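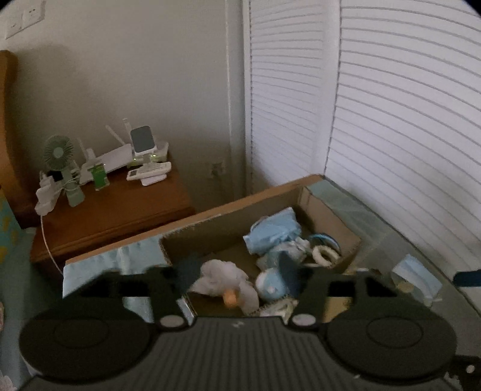 Slide 1. Soft toys in an open cardboard box, light blue cloth over one side.

Home Talks Programme Speakers Notes Contact

Sorting the small stuff: notes for the Sunday session, Zestusgate hall
Speaker: Yatziri Cárdenas. 46 minutes, questions included.

Leave slide 1 up while people find seats. Don't start until Nazareno has closed the side door.

Opening. Say who I am and what I do. I help people sort the rooms they have stopped looking at. Most of what I deal with is small and soft and has no shelf of its own: plush toys, cloths, bags, masks, spare bits of string. Furniture gets decided on quickly. The small stuff goes in a cardboard box and the box stays where it is put.

Point to the duck, white and gray with the orange beak. Ask who has a duck. Wait for the hands.

Then the box itself. A mixed box of toys is fine as a first step. All soft toys, one box, out of the way. The trouble starts when other things get in. The two white rings at the back are a different shape from the duck, and I would ask whether they belong in this box or with other ring toys. Same with the cloth on the side - is it part of the contents, or is it a cover? Decide and write it on the box.

Tell the Barrera story, short version. Refugio Barrera had 5 boxes marked TOYS in the hall closet. We opened all of them on one evening in March. One was toys. The others were toys on top and something else under. He had been carrying them from one apartment to the next for years. Pause here, people usually laugh.

Method, part one:
Take everything out before you decide anything.
Lay it on a table, covered if you like.
Put like with like, even if a group is only two things.
Pick the box last, when you know the size of the group.

Mention washing. Check the label first. I let soft toys dry fully before they go in a closed box. If someone asks about freezing them, say I have not tried it and move on.

Handout goes round now (Aurelio has the stack). Click.

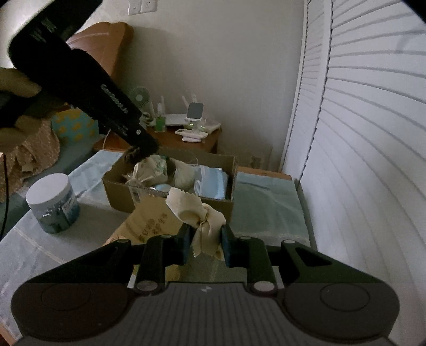

PART TWO: BAGS AND MASKS

Harder box, so slow down. Knotted bags. Ask the room what is in the bag on the left, the one with green printing. Let them guess. I don't know either, and a knotted bag always has this problem. You tie it to keep things together and later you have to untie it to find out what you kept.

My rule for knots: if it is going to stay in the house, don't tie it. Fold the top over and clip it, or use a bag you can see through. Tie it only if it is leaving.

The masks are the good part. They are folded and stacked on the right, and you can tell what they are from across the table. Everyone has masks left over. Keep one stack and put it where you put your keys. Hermenegildo Cisneros brought me a bag with 180 of them and wanted to know how many to keep. I told him one stack, as high as his hand is wide.

Short word on reusing boxes. Rough edges are fine. Old labels are not - peel them or cover them, or in a year you will read the label and believe it.

If time is short, skip the part on string.

Questions I expect: where to donate plush, what to do with single rings and lids, whether plastic tubs are better. On tubs, say yes for a basement, no great difference in a closet.

Close by asking each person to name one box at home they will open this week. Then thank Nazareno Fontana for the hall and sit down.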